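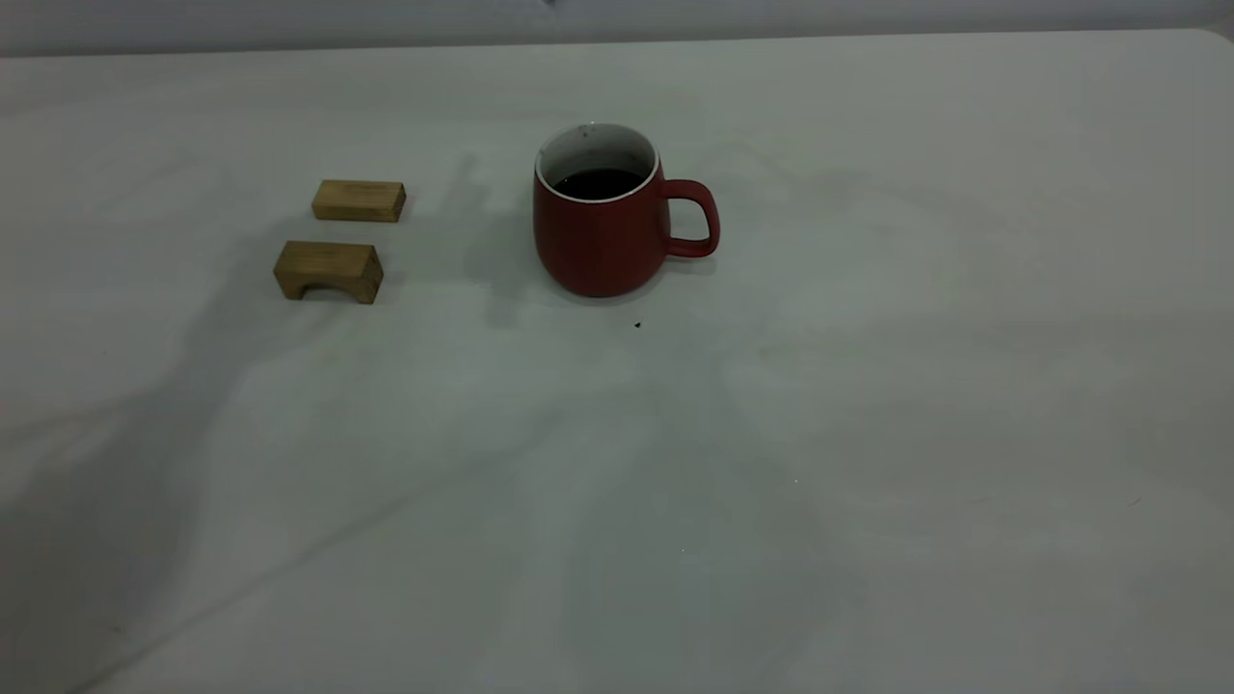
셀트소프 공유주방 '수바르나', 10월부터 공용 머그잔 보증금제 시행

셀트소프의 공유주방 수바르나가 10월부터 공용 머그잔에 보증금을 받는다. 봄에 새로 들여놓은 잔 85개 가운데 지난달 말 찬장에 남아 있던 것은 40개였다. 나머지의 행방에 대해 운영사 노르난스는 "이용자들의 생활 속으로 스며든 것으로 파악하고 있다"고 밝혔다. 분실이라는 말은 보도자료를 통틀어 한 번도 나오지 않는다.

수바르나는 옛 우편물 분류소 1층을 고쳐 만든 주방으로, 혼자 사는 주민과 소규모 반찬 판매자들이 시간 단위로 빌려 쓴다. 화구와 오븐, 기본 조리도구와 식기는 이용료에 들어 있다. 문제는 이용자마다 '들어 있다'를 조금씩 다르게 읽었다는 데 있다.

노르난스의 파드마바티 반게라 운영팀장은 처음에는 안내문으로 해결해 보려 했다고 한다. 첫 안내문은 "잔은 제자리에"였다. 두 번째는 "잔은 반드시 제자리에", 세 번째는 "잔은 반드시, 꼭 제자리에"였다. 네 번째 안내문은 붙인 지 이틀 만에 안내문 자체가 없어졌다.

"네 번째 것은 코팅까지 했어요. 누가 도마로 쓰려고 가져갔나 싶기도 하고요." 반게라 팀장의 말이다. 그는 잔을 가져간 사람들에게 악의가 있다고는 보지 않는다. 커피를 들고 나갔다가 차에 두고, 차에 두었다가 집에 들이고, 집에 들인 뒤에는 원래 자기 것이었다고 믿게 되는 과정이 아주 자연스럽다는 것이다. 그 과정을 이렇게 세밀하게 아는 이유를 묻자 그는 자기 책상 서랍에서도 두 개가 나왔다고 답했다.

빌릴 때는 토큰, 돌려줄 때도 토큰

새 제도는 단순한 편이다. 이용자는 입구에서 보증금을 내고 토큰을 받은 다음 찬장 옆 함에 토큰을 넣고 잔을 꺼낸다. 잔을 씻어 반납하면 토큰이 돌아오고, 토큰을 입구에 내면 보증금이 돌아온다. 설명회에서는 잔을 씻지 않고 반납하면 토큰도 씻지 않은 채로 돌려주느냐는 질문이 나왔고, 담당자는 검토하겠다고 했다.

개인 잔을 가져오는 사람은 보증금을 내지 않아도 된다. 다만 개인 잔이 공용 잔과 같은 모양이면 구입처를 물을 수 있다. 이 조항이 발표되자 이튿날 아침 주방 뒷문 앞에 쇼핑백 하나가 놓였다. 안에는 공용 잔 아홉 개가 신문지에 싸여 있었다. 쪽지는 없었다. 노르난스는 이 잔들을 "조기 반납"으로 처리했다.

조리도구도 안심할 처지는 아니다. 거품기와 계량스푼은 꾸준히 줄고 있고, 뒤집개는 반대로 늘고 있다.

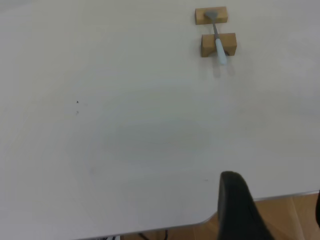

늘어난 쪽이 사실 더 골치 아프다고 직원들은 말한다. 집에서 쓰던 뒤집개를 들고 왔다가 두고 가는 사람이 많은데, 찾아가라고 연락하면 대개는 이미 새것을 샀다고 한다. 서랍이 잘 닫히지 않은 지 한 계절이 지났다. 이 때문에 이용자 게시판에서는 머그잔과 뒤집개를 맞바꾸는 셈 치자는 제안이 나와 꽤 많은 공감을 얻었다. 반게라 팀장은 뒤집개로는 커피를 마실 수 없다는 짧은 답글을 달았다.

반응은 갈린다. 매주 이곳에서 렌틸콩 수프를 끓여 파는 마니칸단 라오 씨는 보증금제에 찬성한다. "수프를 국자로 떠서 맛보라고 줄 수는 없잖습니까. 지난번엔 손님한테 계량컵에 담아 드렸더니 눈금을 읽고 계시더군요." 그는 반납함을 싱크대에서 먼 곳에 두면 결국 잔이 반납함 가는 길에 쌓일 것이라며 위치부터 다시 정하라고 요구했다.

반대하는 쪽은 번거로움을 든다. 게시판에 올라온 설문에는 70명이 답했는데, 찬성이 근소하게 앞섰고 기타 의견란이 가장 길었다. 기타 의견에는 손잡이가 없는 잔으로 바꾸자는 안, 예쁘지 않은 잔을 사자는 안, 설문을 그만하자는 안이 있었다. 노르난스는 이 가운데 두 번째 안을 진지하게 들여다봤다고 한다. 실제로 견본을 받아 보았으나, 견본도 찬장에 올려 둔 주말을 넘기지 못했다.

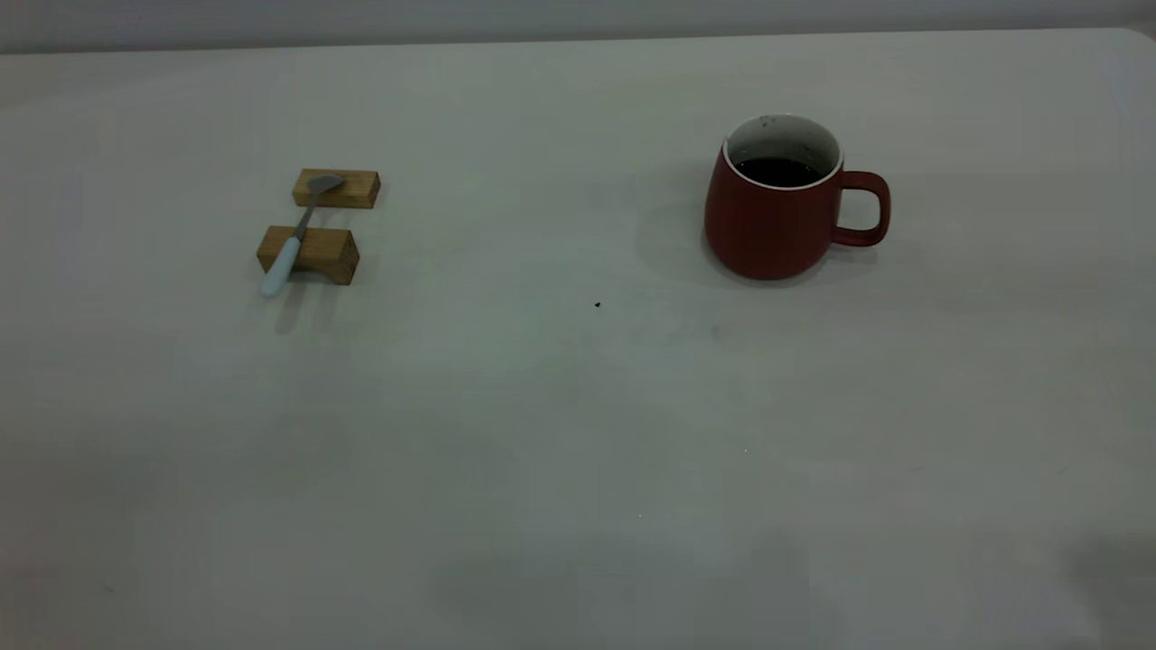
인근 시설도 지켜보는 중

길 건너 공동작업실 호루라는 아직 보증금을 도입할 계획이 없다. 호루라 측은 "우리 이용자들은 잔을 잘 돌려놓는다"면서도, 최근 탕비실 찬장에서 출처를 알 수 없는 머그잔이 여럿 늘었다는 점은 인정했다. 양쪽은 조만간 찬장을 함께 열어 보기로 했다. 그 자리에 누가 입회할지를 두고는 아직 이야기가 끝나지 않았다.

보증금제는 10월 첫날 오전 9시 개장과 함께 시작된다. 토큰은 납품받은 상태로 운영사 사무실에 보관돼 있으며, 사무실 문은 잠가 두었다고 한다. 보증금 액수는 개장 전까지 입구에 붙일 안내문으로 알린다. 이번 안내문은 유리문 안쪽에 붙는다.

봄에 가져간 잔을 지금이라도 돌려주려는 이용자는 뒷문 앞 상자에 넣으면 된다. 이름은 적지 않아도 된다. 뒤집개는 받지 않는다.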